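The Damard red serving tray: nine months of carrying drinks

Posted February 22, 2026

I had not planned to have opinions about trays. You buy one, you put cups on it, you die eventually and someone else gets the tray. But the old bamboo one from Skoketti split along the handle last May, halfway between the kitchen and the garden, and I was forced into the market.

The market is worse than you would think. There are 1,000 trays out there and most of them say something: "Gin o'clock", "Breakfast in Bed", a hare in a waistcoat. I wanted one that said nothing. The Damard comes in red, has no words on it, and arrived in a cardboard sleeve with 234 words of care instructions, which come down to "wash it".

The shape

It's a plastic rectangle with round corners and a raised rim, and the middle is flat. I stress the flat because the Bodamus tray I tried first had a gentle dome to it, so that everything you put down drifted politely towards the nearest edge. I sent that one back. A tall soda bottle stands up on the Damard without any negotiation, and tall bottles are my test, being top-heavy and, in this house, constant.

The rim is shallow. It will hold back a spilt splash of lemonade but not a whole glass, and it won't save a bottle that has made up its mind to go over. If you have small children or a large dog, look for something deeper.

No handles either. You pick it up by the rim, which is fine with two drinks aboard and a bit nervy with more. I have got used to it. My mother-in-law has not, and carries it as though it were a sleeping baby belonging to someone important.

The colour

Very red. The listing called it "warm coral", and I would like to meet the person who looked at this and thought of coral. On a white table it can be found from any part of the room, including parts where you would prefer not to be looking at a tray. With green pop bottles on it you get a sort of accidental Christmas, all year round. I've come to like this. Opinion in the household is divided.
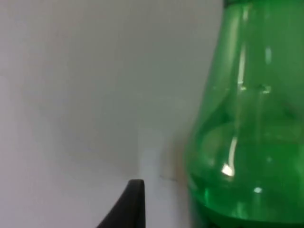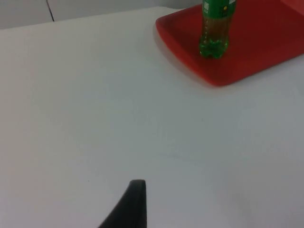
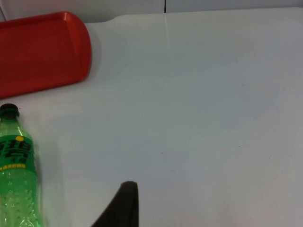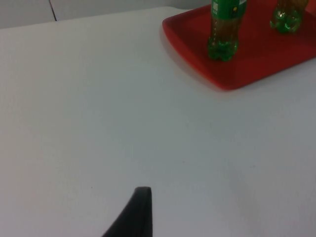 Cleaning and wear

Warm water and a sponge, done. Cola dries into a ring if you leave it overnight, and the ring comes off with a bit more effort than I'd like to make before breakfast. I have not put it in the dishwasher, mainly because it doesn't fit in ours unless everything else comes out first.

After nine months there are fine scratches in the middle, which you only see when you tilt it towards a window. No chips and no warping. The underside is as smooth as the top, so it will slide on a polished table if you nudge it. I stuck 2 strips of rubber tape underneath, and they have stayed on so far.

Against the others

The Bautista is the one to get if you want handles. It's heavier and costs nearly twice as much, and it has a textured floor that grips glasses nicely and also grips crumbs. The Bodamus we have discussed.

Value

Cheap enough that I didn't mention it to anyone, dear enough that I'd be cross if it broke. Four stars. The missing star is for the handles, and I might have let even that go if they hadn't called it coral.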